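6. Setting up and looking after the sorting cell

6.1 Before you begin

This section explains how to fit the rod finger, level the work board and teach the touch points on a Cerkine cell. Please read all of it one time before you take a tool in your hand. The work is done by one person and takes most of a morning the first time.

You will need the hex keys from the drawer of the controller cabinet, a small spirit level, a soft cloth, a sheet of ordinary office paper and the toy blocks from the block box.

CAUTION: Switch the arm to HOLD and wait for the amber lamp before you put your hand over the table. HOLD does not remove power from the motors. For any work on the wrist, use the main switch on the cabinet.

6.2 Fitting the finger

1. Turn off the main switch and hang the tag on it.
2. Loosen the collar at the wrist by two turns. Do not take the collar off - the spring washer behind it is small and rolls a long way.
3. Push the finger up into the collar until it stops. The rounded tip must point down.
4. Tighten the collar by hand, then one quarter turn with the key.
5. Pull down on the finger. If it moves, go back to step 2.
6. Wipe the tip with the dry cloth. Never use solvent on it.

NOTE: Cells delivered before August have the older Dagdag collar, with the key slot on the left side. The steps are the same, but the collar needs one half turn and not one quarter.

6.3 Placing the board

7. Wipe the table. A crumb under the board is enough to spoil the height of the touch points.
8. Lay the board flat, with the long edge toward the operator's side. It must not rock when you press on the corners.
9. Put the spirit level on the board, first along the grain and then across. Correct with the feet of the table only. Do not put paper or tape under the board.
10. Push lightly on each side of the board. If it slides, clean the underside and try again.

Please do not oil the board. We had one at the Rindbridge workshop which somebody had treated very kindly with kitchen oil, and the blocks slipped on it for weeks.

6.4 Teaching the touch points

11. Turn on the main switch, release HOLD and select TEACH on the panel. The speed limit in this mode is 49 millimetres per second and cannot be raised.
12. Jog the finger to the first corner and lower it until a sheet of paper can still be pulled out from under the tip with a light drag. Press STORE.
13. Do the same at the other three corners, going clockwise.
14. Press CHECK. The panel shows the flatness error in hundredths of a millimetre. A value of 76 or less is accepted. With a higher value, repeat from step 9.

6.5 Trial run with blocks

15. Set the blocks out on the board in two columns, with a little bare wood left free for the finger to come down between them. Mixed shapes are better than one shape only, as a heart or a star turns in a different way from a cube when it is touched.
16. Select APPROACH ONLY. In this program the finger goes down beside a block, stops above the wood and waits for your confirmation. 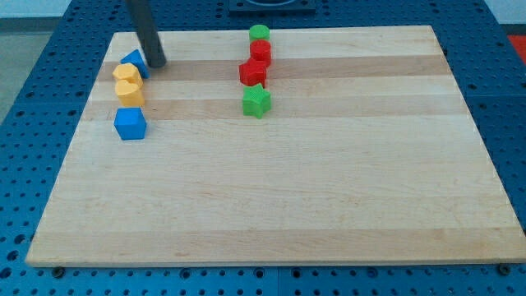
17. Look at the gap between the tip and the wood from the side, with your eyes at table height. If it looks different from one block to the next, the corners were not stored properly and you must teach them again.
18. When you are satisfied with the gap, press CONFIRM and then select PUSH SLOW. Keep one hand near the stop button for the first run.
19. If a block falls over, press HOLD, stand it up again and continue with RESUME. The program does not need to start from the beginning.

CAUTION: Do not reach in to straighten a block while the finger is waiting. It looks very calm in this position, but it moves at once after CONFIRM.

6.6 Regular care

Every 7 days: wipe the finger, check the collar, and check that the board does not rock.

Every 500 hours: repeat sections 6.2 to 6.4 completely, and replace the spring washer. Order washers from Zellum with the part list at the back of the binder.

Write each check in the cell log with your initials. Questions on teaching go to Lilibeth Panganiban, and on spare parts to Erlinda Sarmiento - please give the serial number from the cabinet door when you write.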